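30 Oct 2021

Coffee corner day. I have been putting it off since September, on the grounds that a person who only drinks tea after four should not be in charge of it.

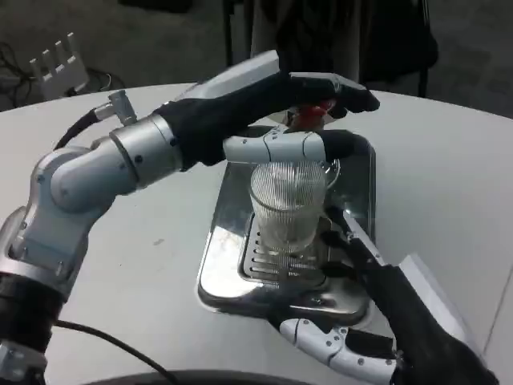 The drip tray is the good one, stainless, the Ukine, bought after the plastic one went the color of a swamp. It shows every smear. I polished it before breakfast and by nine it looked like a car windshield in November. The grate goes back in with the slots running straight, and if it rocks you have it upside down, a fact I have now learned 7 times.

Kept the ribbed glass cup with the handle. I know the ribs hold on to milk. It's still the only cup in the house I would rescue from a fire, so it gets the grate and the mugs can have the shelf. There were six from Lirnel in Mirnport, all alike, and this is what remains of my carefulness.

Also found: one bag of Thampi dark roast, 400 grams, opened at some point by someone with no interest in closing it. Smelled it. Put it on the roses.

The round table stays where it is. I measured the gap by the window and it is 137 centimeters, and the table has other ideas. Tomorrow the spice drawer, or a nap.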